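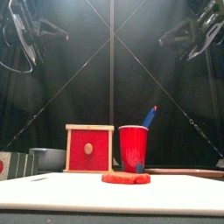 ## Opening - who I am and what the cell is (slide 1)

Morning everyone. I look after the two-arm cell at Clovcombe, which is a fancy way of saying I'm the one with the hex keys in my coat pocket. Wouters asked me for a talk on "maintenance strategy" and what they're getting is a talk on cables, fingers and a wobbly frame, so sorry if you came for graphs!

Point at the slide: arms hang from above, white board below, black cloth behind, and those two wires making a big X. Leave it up while I do the next bit.

(Ask for hands - who here runs arms overhead? Who runs them off a bench? Bench people will want to hear the cable part anyway.)

## The X wires

Start with these, they always get asked about.

- When we first built the cell the frame swayed. You'd stop an arm quickly and the whole lot would carry on moving for a bit, like a bus.
- Movow, who supplied the frame, offered us thicker uprights. We tried bracing wire first and I've never gone back to them about the uprights.
- I check the tension by hand every Monday. Pluck one, pluck the other, they should sound much the same (I'm tone deaf and I can still do it).
- Tighten a little on one, then a little on the other. If you do all of one side first you'll pull the frame out of square and spend your afternoon undoing it. Ask me how I know...

Wait for the laugh. If there's no laugh, move on briskly.

## Cables

Hanging arms means hanging cables, and a cable will find the one bolt head you forgot about. Look at the loop under the left-hand arm on the slide - I like a loop there, big and lazy. Before that I had it tied up very neatly and it looked lovely and it broke in April.

What I do now:

1. Power off, and wait for the arm to be properly still before reaching in.
2. Swing each joint by hand to both ends of its travel and watch the cable all the way.
3. Feel along the jacket for flat spots. Fingers are better than eyes for this.
4. Replace every tie that's gone stiff. We buy them in bags of 80 and I'm not stingy with them.

## Fingers (slide 2)

Change slide here. This is the view from the wrist, and it's the one I use most for looking after the grippers - I can sit at the desk with a cup of tea and look straight down the fingers.

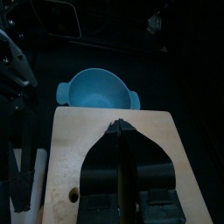
*Wrist view: closed fingers over the board, blue bowl just beyond.*

Things to say about it:

- Look at the very top of the fingers, where they meet. See the rough little bits? I want a clean outline there. Once I see chips like that I start thinking about a new pair.
- The seam down the middle is worth a look as well. I close the gripper with nothing in it and check that the seam is even all the way along. If it's open at one end I loosen the finger mounts, close again, and tighten with the fingers pressed together.
- Our spares come from Clullau, and we keep 24 pairs in the drawer. The last set did 457 hours before I pulled it. I wouldn't plan your own stock round that number, it depends so much on what you're picking up.
- Dust. It gets in all the little recesses lower down. Soft brush, never the air line - the air line just pushes it further in, and then you've got dust and a bad mood.

## Board and lighting

Quick one, don't linger. I wipe the boards down at the end of the day with a damp cloth. Old marks that won't shift I leave alone, but I do write them in the log so the next person doesn't waste time scrubbing.

Black cloth at the back stays. We once had a paler one up and every speck and shadow showed on the cameras. Hoover it now and then, it's a magnet for fluff.

## The weekly round

Whole thing takes me 53 minutes if the phone doesn't ring. Order I go in: wires, frame bolts, cables, fingers, cameras, boards. Top to bottom, more or less, so the muck falls on things I haven't cleaned yet.

The checklist is one side of paper and there are copies by the door. Please take one, scribble on it, and tell me what I've missed!

Questions. If someone asks about grease, say it's in the arm manual and that I use less than I used to.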